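Trinidad Nieto
March 15, 2020

1/ With every meet on the calendar called off, I'm going to use this space to complain about the pommel horse. Mute me now if you have a family or a hobby.

2/ Background for the new people: I did men's-program gymnastics commentary for regional streams until the streams stopped. Before that I coached. Before that I fell off things in Kerham, for a club that had one horse and one opinion about it.

3/ The opinion was that pommel horse is where team finals go to die. You can be ahead after floor, ahead after rings, ahead in the parking lot, and then a nice kid from Ninier sits down on the leather in the middle of a scissor and it's a full point gone.

4/ A full point! For sitting! I've been doing it all weekend.

5/ The Zetham Invitational is a good case. I was on the call last spring. Sepúlveda came in with the best horse lineup in the building and everybody in the building knew it, mostly because their coach kept mentioning it.

6/ First kid up, clean circles, lovely extension, gets to the flop sequence, hand lands on the edge of the pommel. Off. Second kid, who has now watched this, also off. Third kid stayed on, though I would describe the back half of that set as a negotiation.

7/ Kerham, meanwhile, sent out three guys with start values you could count on your fingers and they all just went around and around and got down. Kerham won the event. I grew up in that gym and I was still a little offended.
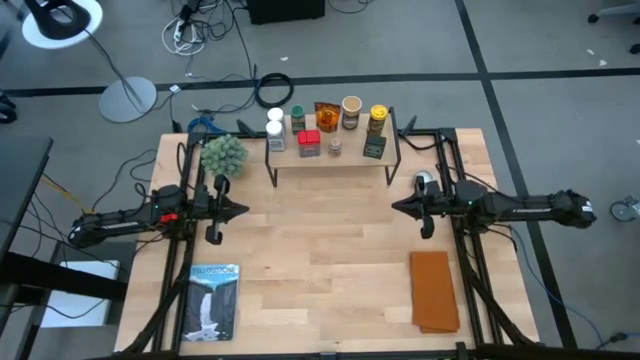 8/ Anyway, the lesson people took from Zetham was "water down your horse sets." I got this in my inbox a lot. I don't buy it.

9/ Sepúlveda's problem was the order. They put the hardest set first to scare people. It did scare people. It scared their second guy.

10/ Old-school lineup: steady kid first, build up, big set last. It's boring and your grandfather did it. It also means that if the big set blows up, there isn't anyone left on your side to watch it and get ideas.

11/ Somebody's going to reply that the judges loosen up as the rotation goes on, so you want your weak sets early and your strong ones late anyway. Fine. We agree, and you're still going to argue with me. I've met you people.

12/ Now the horse itself. The one at Zetham was new and the leather was slick. A coach told me he'd asked for more warmup time and got a shrug. The Ninier boys spent their whole touch rubbing chalk into it like they were seasoning a roast.

13/ Attendance was announced as 1,317, by the way, in a hall that seats 3,000. For men's gymnastics that's a riot. I'm told 468 of those were there for the cheer exhibition, and they left before high bar. Their loss. High bar was terrific.

14/ (High bar is always terrific. You could put high bar in the food court and people would stop eating. Put the horse there and they'd ask when it starts.)

15/ Which gets me to my real grievance: the way we show it on a stream. One camera, side on, up at the back. Circles from up there look like a guy stirring soup. You can't see the hands, and the hands are the entire event.

16/ I asked the Zetham organizers for a second angle, low, at the end of the horse. They said it would run them $400. I said I'd chip in. They said great. I had not expected great.

17/ So the low angle was going to make its first appearance this April, partly on my dime, and now there is no April meet. I own a share of a camera position at a thing that isn't happening. Ask me about my investments.

18/ For the gymnasts stuck at home: mushroom work if you've got a mushroom, bucket circles if you've got a bucket and a ceiling hook your parents have signed off on. Keep your wrists moving. Don't do flairs next to the TV. I know about the TV in at least one household and I'm not naming him.

19/ For the parents: the thumping is normal. When it stops for a long time, go look.

20/ Tomorrow, if I'm still talking to myself, parallel bars, and why every coach in Ninier teaches the same dismount with the same hop to the left. I have a theory and it involves a crooked mat.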